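Call for participants: folding and tidying clothes at home

Flonalau Household Studies

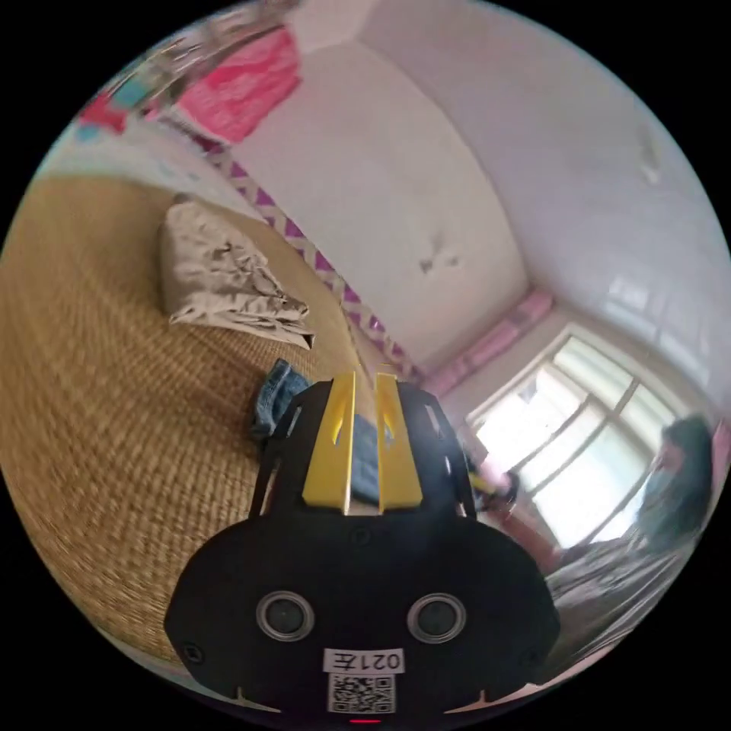 Flonalau invites adults to take part in a study of how people sort, fold and put away clothing in the bedroom. We are seeking up to 60 households in the Jirnia area.

Participants will be asked to fold everyday items — jeans, shirts, light blankets — on their own bed, in whatever order they normally would. Each session lasts 2 hours and is held in the participant's home. No preparation is required.

Applicants must be aged 18 or over. Forms are available from the Degefa office and should be returned by the end of March.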